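Burau Campus Shuttle, progress report for November

The evening loop to the Flunda park-and-ride is running, which is more than we could say in our last report. It makes 18 trips a week. Ridership is up to some 27 people a night, three of whom appear to be the same student going round for the heat.

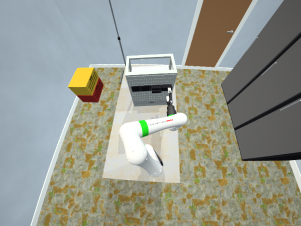 Bus stop signs remain a sore point. Cistora delivered five, all spelled "Flunda." Ohemaa Nartey has sent them back. The Tuesday driver vacancy is still open, and Jinlong Qiu is covering it with visible patience.

Korkor Quaye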